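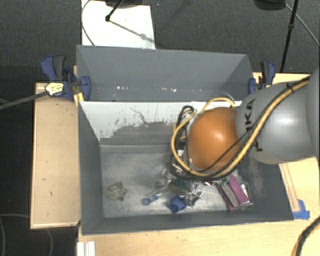 September 19, 2020
Workshop notebook, bins and small parts

Spent most of the day on the gray bins. The coating on the inside walls has been going for a while and I wanted it written down before the next order goes to Jornitz, so we aren't guessing again like we did in February.

State of the bin at the main station: floor scuffed with cloudy streaks but usable. Back wall is the bad one. The whitish layer high up is scraped through in ragged patches and the gray shows underneath. There is one thin squiggly scratch coming down near the middle. Right wall has a pale speckled patch. Left wall is fairly plain.

Tried three cleaners on a spare bin of the same type, same kind of floor streaks.
- Dish soap and warm water: takes off dust and finger grease, streaks stay.
- Bernlow spray, left on 6 minutes: streaks lighter, surface a bit tacky until rinsed twice.
- Vustodwood paste on a soft pad: best result on the floor, but it took some of the pale layer off a wall corner. Not to be used on walls.

So soap for the daily wipe and Bernlow once a week, rinsed twice. Vustodwood stays in the cabinet unless somebody wants to strip a bin completely.

I rubbed a 100 grit block on the spare to see how the wear patch compares. It makes straight, even lines. The back wall marks are ragged, so I don't think anyone has been sanding or scouring it. More likely hard edges hitting the wall over and over. Can't prove that from one bin.

Small items. The mix is still crumpled wrappers and small odds and ends, blue, green, silver and clear. Keep it that way for now. Notes from sorting the stock box:
- Shiny wrappers flatten after a while in the box. Re-crumple by hand before use, don't fold.
- Anything with a split seam goes in the trash. I threw out 18 pieces, mostly clear film.
- Semi-transparent stuff is hard to find on the gray floor when you clear up. Run a hand along the left side and the corners before calling a bin empty.
- Green things are easy to miss close to the dark walls under the ceiling lights. The desk lamp helps.

The Sepp liner sample arrived. Cut it to fit the spare and it took me 45 minutes, too long for something we'd replace often. The sides slope, so a plain rectangle wrinkles at the corners and you have to notch each one. It lies flat once it's in. Left it overnight with a weight on top, will check whether the corners lift. If they do I'd rather keep bare floors and live with the streaks.

Price from Jornitz for new bins is roughly what we paid before, delivery slower. Asked whether they can supply them without the pale layer inside. No answer yet.

To do:
Check liner corners in the morning.
Label the spare so it doesn't get put back into use, it has paste residue on one wall.
Move the stock box off the windowsill, the blue pieces on top are fading.
Order soft pads, two left.
Write the weekly wipe on the sheet by the sink.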